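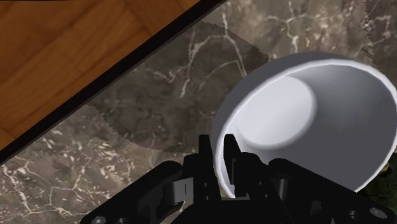 Bienvenue dans la cellule **Brudar** ! On y règle la pince du bras, en simulation, avant chaque série de saisies au bord du bol.

## Réglage

Ouvrez la pince à 40 mm, puis lancez `reglage_pince` (graine 1059) et laissez tourner les 3000 pas, même si c'est un peu long. 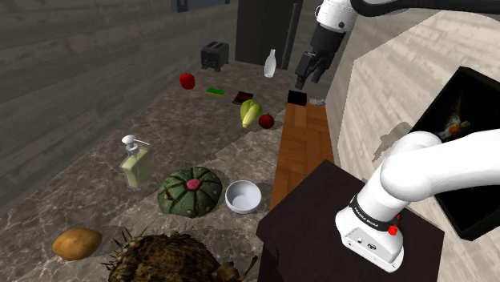 Pour le contrôle à vide, remontez toujours le bras, doigts écartés. Le bol blanc reste vide sur le plan de travail, à côté de la grosse courge vert foncé.

Un souci ? Écrivez à Ehsan Shirazi.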